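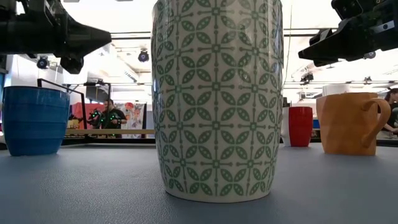
The cup table during the afternoon session, with one of the operators at the controls behind the rail.

Visit to the student robotics project at Risholm
Posted in February by Carmela Sarmiento

I went to Risholm on behalf of our after-school club in Ukedcombe. We have 3 mentors and a small budget, and we wanted to see how an older group runs a two-armed robot before we plan our own project for next year. The trip is 174 miles each way, so I stayed overnight.

The project is a one-semester class taught by Modupe Onuoha. Students meet in a large lab room with track lights on ceiling rails and a railing between the table and the operators. Visitors sign in at the front desk and get a safety talk that lasts five minutes. After that you can walk up to the rail and ask questions between runs.

The task this term is called Pichler, after the street the lab used to be on. Students drive both arms with handheld controllers and have to sort cups and mugs by type. The cups are different on purpose. On the table I saw a ribbed blue plastic one, a small red one, a tall white one with a green leaf pattern, and an orange mug with a large handle. Feven Admasu, a second-year student, told me the mug is the one people argue over. Some teams pick it up by the handle and some by the rim, and the rules allow both.

Each run is recorded and saved. The class goal is 778 good runs by the end of the term, and they had passed 600 when I was there. A run is thrown out if a cup leaves the table or if the operator stops for more than ten seconds. Students label their own runs the same day, before they go home.

I spent most of the afternoon with Yabsira and Eldana Yimer, who are cousins and work as a pair. One drives while the other keeps the log and calls out the next cup. They switch every 20 minutes. Eldana said her wrists get tired before her eyes do, and that new drivers tend to move both arms at once when one would be enough.

I was allowed one practice turn at the end of the day. I knocked over the red cup twice and then moved it to the right spot on the third try.

For anyone thinking of going: the lab takes visitors on open afternoons from 1:30 to 4:00. Groups should be six or fewer. Parking is behind the Nornireck building and the walk over takes a few minutes. Bring a sweater. I have copied the class log sheet and will hand it out at our next meeting.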